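Desk lamp and books: the study table

The study table at the Tuhiwai reading room was set up again in July by Isla McPhee and Warrick Cosgrove. It has one lamp, a few books and a washable cloth, and people are welcome to sit down and use it when the room is open. Sessions last 40 minutes. The lamp and cloth stay on the table and the books go back on the shelf at closing time.

The pictures follow. Click any of them for a larger copy.
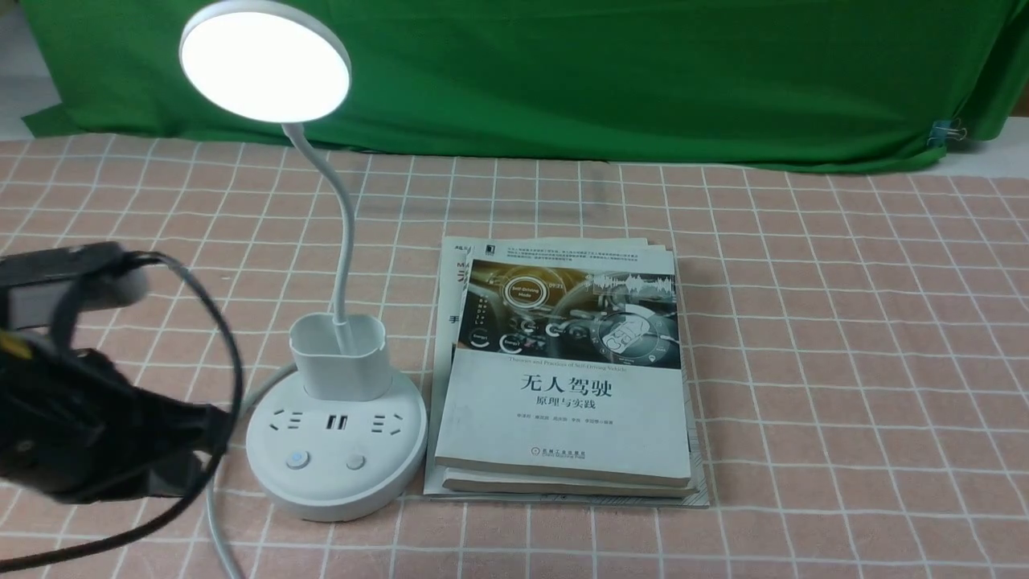 The lamp switched on, with Theories and Practice of Self-Driving Vehicles on top of the books next to it.

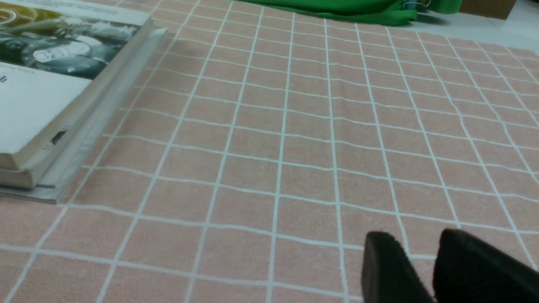 The pink cloth with its white grid, and the books stacked flat at one corner of the view.
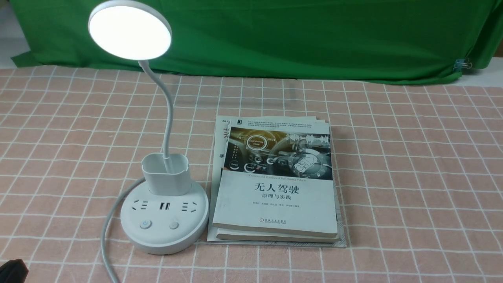

Lamp and three books side by side. The base has two outlets, two USB ports and a cup for pens.

Can I borrow the books from the table?

They can go out for 20 days like anything else on the Tuhiwai shelves. Take them to the front desk first so that they can be signed out under your name. Books with a Sernero label are for use in the room only. If the title you want is already out, leave your name with Warrick and he will put it aside when it comes back.

Suggestions for new titles can be left in the tray by the door. The technical shelf now has 70 books, and Isla goes through the requests at the end of each month.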